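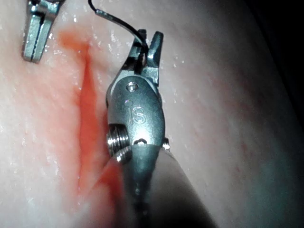 Slide 1. Needle driver and second gripper at the incision, suture needle in the jaws.

Speaker notes, Radoslava Hubáček, 26 June 2020

Hello everyone, thanks for having me. I get 30 minutes and I have far too much to say about needles, so stop me if I run over!

Leave slide 1 up while people sit down. Ask the room: where on the needle would you grab? Take a few hands. Point to the curve of the needle and the place where the thread joins it. That join is the part I care about most today. Our house rule at Plumuren is that the jaws never close on it. We grip the body of the needle, and we log every regrasp, even the tiny ones that look harmless on playback.

Next, why write rules at all? When we started the Hikden trials in January we had three people annotating and three ideas of what a "clean handoff" meant. I love those people, but their numbers could not be compared. So we sat down and wrote the handling sheet. It has 8 rules and fits on one page, and I'd fight to keep it that way.

(Hand out the sheet. Don't read it aloud.)

The ones worth talking through:

Both instruments stay in view whenever the needle is held. If one leaves, the controller pauses. Siu's group does this with a timer, we do it on the very first missed picture. Happy to argue about it over coffee.

A gripper with nothing to do keeps its jaws closed. Open jaws near tissue catch on things. Easy rule, and the one we broke the most.

Glare. Wet tissue and polished metal both throw bright spots, and our tracker used to fall in love with them. Any tracking claim has to be tested on glare-heavy footage, and you report that score on its own line. Please please do this one even if you skip the rest.

A person can take over at any moment, with one pedal, and we test the pedal before each session. Not once a week.

Show the Zenereo chart here. We reviewed 300 throws, and roughly 60 had a regrasp that was missing from the log. That was our own lab! I was so pleased we found it, because now there's a check for it.

If time is short, skip the slide on file naming and go straight to thread tension.

Questions. Someone will ask about force limits. We don't have a number I'd stand behind yet, say so.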